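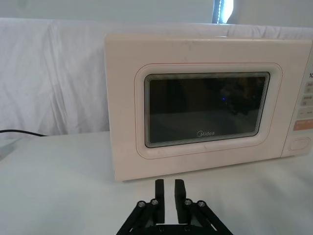

Faut-il une règle écrite pour un robot qui se contente d'appuyer sur les boutons d'un appareil de cuisine ?

À mon avis, il en faut une, courte, et elle doit porter d'abord sur l'appareil : qui le branche, ce qu'il contient, qui a le droit d'ouvrir la porte.

Les textes que l'on nous demande de suivre parlent surtout du bras. Vitesse, effort, zone de travail, arrêt d'urgence. Tout cela est nécessaire et, chez Brastard, nous l'appliquons sans discuter. Mais la fiche de sécurité de l'atelier fait 3 pages et ne dit pas un mot des objets manipulés. Pour un cube en mousse, passe encore. Un four à micro-ondes, lui, chauffe, et il peut démarrer à vide si l'on touche la mauvaise commande.

Dorota Michalski a relu en novembre les comptes rendus du programme Rorero, soit 752 essais sur de l'électroménager. Dans 651 d'entre eux, l'état de l'appareil au départ n'était pas noté : porte ouverte ou fermée, minuterie à zéro ou non, cavité vide ou chargée. Les essais sont peut-être bons. Personne ne peut les refaire à l'identique, et c'est déjà un défaut de méthode.

Je propose donc que la règle commence par l'état initial. On le relève avant chaque essai, sur la même ligne que l'heure et le nom de l'opérateur. S'il manque, l'essai ne compte pas.

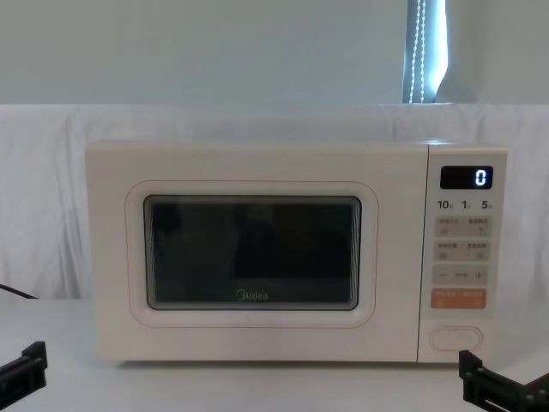 *Four Midea à façade crème, porte fermée, un zéro allumé à l'afficheur.*

Deuxième point, la distance de repos. Entre deux essais, les pinces doivent revenir à une position définie, hors contact. Celina Urbańczyk trouve cette exigence trop lourde pour de petits montages, et elle a raison sur le temps perdu — jusqu'à 2 029 secondes sur une journée, d'après ses relevés. Je la maintiens quand même. Une pince laissée contre une touche finit par l'enfoncer.

Troisième point, le démarrage. La touche qui lance la cuisson ne devrait être autorisée qu'avec une charge dans la cavité, un bol d'eau par exemple, et une personne à portée de la prise. Le protocole Lamundale le prévoit pour les plaques chauffantes et oublie les fours. Adamczyk l'a étendu à tous ses appareils, en une phrase ajoutée au bas de la fiche.

Reste la question de savoir qui signe. Je préfère que ce soit l'opérateur du jour, avant la mise sous tension, plutôt qu'un responsable qui paraphe la pile en fin de semaine.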